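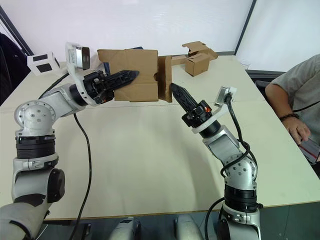 Packaging and Handling, Unit 4
Corrugated boxes: parts, closing, and what to check before packing

Notes for the group of Eirlys Pritchard and Demyd Hnatiuk. Read pages 1 to 3 of the course reader before the class. Bring one used box from home, any size, with the flaps still on it.

4.1 What the board is made of

The brown board of an ordinary shipping box has three layers of paper. The two flat outer sheets are called liners. The wavy sheet between them is called the medium, and its waves are the flutes. When all three are glued together we speak of single wall board. Double wall board has two mediums and three liners, and it is used for heavier goods.

The direction of the flutes is very important. In a standing box the flutes should run up and down in the side panels, like small columns. If you turn the same box on its side and stack something on it, you press across the columns and the box loses much of its strength. Students often forget this when a box fits the shelf better lying down.

To find the direction, look at a cut edge. On the edge where you see the waves, the flutes are open to you. You can also bend a small piece of waste board with two hands. It folds easily along the flutes and it resists across them.

4.2 Names of the parts

Panel: one of the four upright walls. The two wide ones are the length panels and the two narrow ones are the width panels.

Flap: the part that continues from a panel and folds over to close the top or the bottom. The flaps on the length panels are the major flaps, the others are the minor flaps.

Score: the pressed line where the board is intended to fold. A fold which is not on the score is a crease, and a crease is damage.

Manufacturer's joint: the place where the flat sheet was joined to itself to make a tube. It can be glued, stitched or taped.

Notch or cut-out: an opening made in a panel or a flap, for a hand, for a tab, or for a product that must be seen. Every opening takes away some strength, and more so when it is near a corner, where most of the load is carried.

Please use these words in your reports. "The side piece" or "the lid part" can mean several things and I cannot mark it.

4.3 Opening a flat box

1. Lay the flat box on a clean table with the printed side up, if there is print.
2. Press gently on two opposite corners until the tube opens.
3. Fold the four flaps of the bottom backward, past ninety degrees, and then let them return. The scores become softer.
4. Square the box before you close anything. A box taped when it is not square will stay that way.
5. Fold in the minor flaps first, then the major flaps.
6. Put tape over the center seam and let it go down on both end panels, at least the width of three fingers.

When a flap bends outward and does not want to stay closed, do not press it with the fist. Open it again and check whether it has been folded on the score. Many times the fold is a few millimeters away from it.

4.4 Reusing a box

In December we collected used boxes from the storeroom at Tostine and sorted them by condition. We looked at 195 boxes. Of these, 12 had damage at the manufacturer's joint, and these went directly to recycling. The most common fault was different - soft corners, from boxes that had been carried with wet hands or left on a wet floor. A soft corner is hard to see and easy to feel, so check with the thumb.

A used box may be packed again if:
- all flaps are present and still attached on the full length of the score
- the corners are firm
- there is no hole except those made by the manufacturer
- old labels are removed or fully covered

Loose strips of cardboard should be kept. They are good for padding the side of a box that is a little too large, and Hefin Skyrme will show in the practical hour how to fold one into a corner post.

4.5 Small box inside a large box

Leave space on all six sides and fill it. The inner box must not touch the outer wall anywhere, also not at the bottom, where people usually forget the filling. Close the filled box and shake it a little. If something moves, open it and add more.

4.6 Work for next time

Take the box you brought and cut it open along the manufacturer's joint, so that it lies flat. Draw it on one page with all scores, and write the name of each panel and flap. Mark the flute direction with an arrow. If there is a notch, measure the distance to the nearest corner and write it on the drawing.

Then answer in two or three sentences: would you use this box a second time, and for what weight of goods?

Drawings go to Branwen Vaughan in room 532 before the next class. Please write your name on the back also.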